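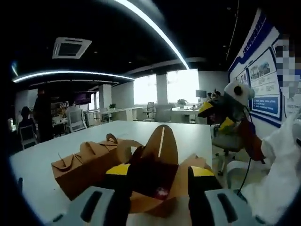
Montserrat Alvarado wrote to me after last year's course to say that she had always thought of computer memory as a sort of cupboard, and that it bothered her to be told halfway through the term that the cupboard forgets everything when you switch the light off. Could we not have started there?

So we are starting there. Thank you, Montserrat.

Handout 3: Where your computer keeps things

Most people arrive on this course using the word "memory" for two quite different jobs, and I can't blame them, as the shops do it too. One job is holding what the machine is working on at this very moment - the letter you have open, the page you are reading, the song that is playing. We call that working memory, or RAM. The other job is keeping things for later, and that is storage, which may be a hard disk or a solid state drive. When the power goes, working memory goes blank. Storage keeps what it was given.

I like to think of a kitchen worktop and a larder. You could cook a very large dinner on a tiny worktop if you were patient, but you would spend half the evening carrying things back and forth. 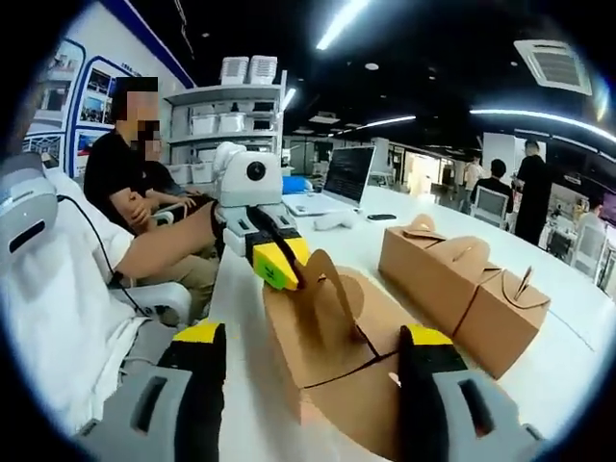 The carrying back and forth has a name as well. When the worktop is full, the computer quietly moves something you haven't touched for a while into storage, and fetches it again when you ask for it. This is called swapping, and on an old machine with a hard disk you can hear it happening, a kind of busy muttering from inside the case. If yours mutters every time you change from one window to another, more working memory will probably do you more good than a new processor would.

Please read the Sesthorpe case study before we meet again. It is only short. The office there had 70 desktop machines, all complained of as slow, and the first quote for replacing the lot made everyone sit down. In the end they changed the hard disks for solid state drives and left the rest alone, and we'll talk about whether you would have done the same. Make a note of anything the report doesn't tell you that you'd want to know.
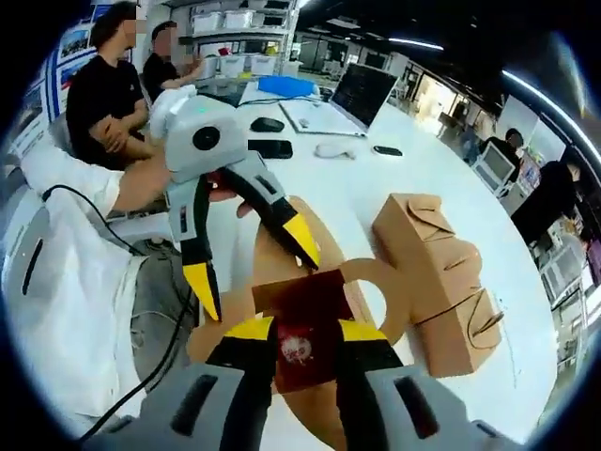
Montserrat Alvarado
Guest tutor, Everyday Computing (August intake)

I was asked to add a few words on hard disks, having grumbled my way into the job! A hard disk has a spinning platter and a little arm that travels across it to find what you asked for. The arm has to get there, and then it has to wait for the right bit of the platter to come round. A solid state drive has no moving parts at all, so there is no travelling and no waiting for anything to come round. It still takes a little time, of course, but far less, and you notice it most with lots of small files. My own test folder, the one we'll use in the practical, has 3321 of them in it (mostly recipes and photographs of a dog), and copying it makes the point better than I can.

Bring a pen for the practical. We write the timings on paper first and put them into the Lilico sheet afterwards, all together, so that we can argue over them.

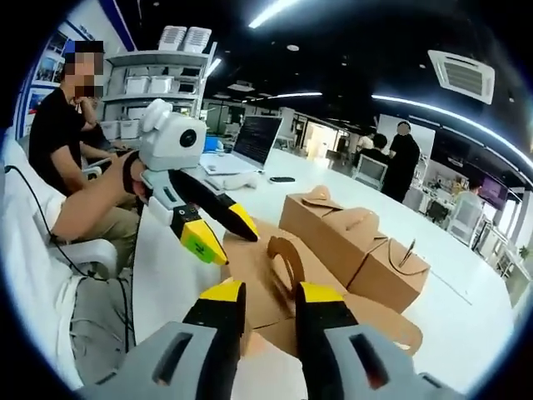
Before next time

Finish the Sesthorpe reading, and look up how much working memory your own computer has. The Gudine notes, page 389 onwards, show where to find it. Sombatkul's chapter on storage is optional but very friendly, and I'd start with the second half.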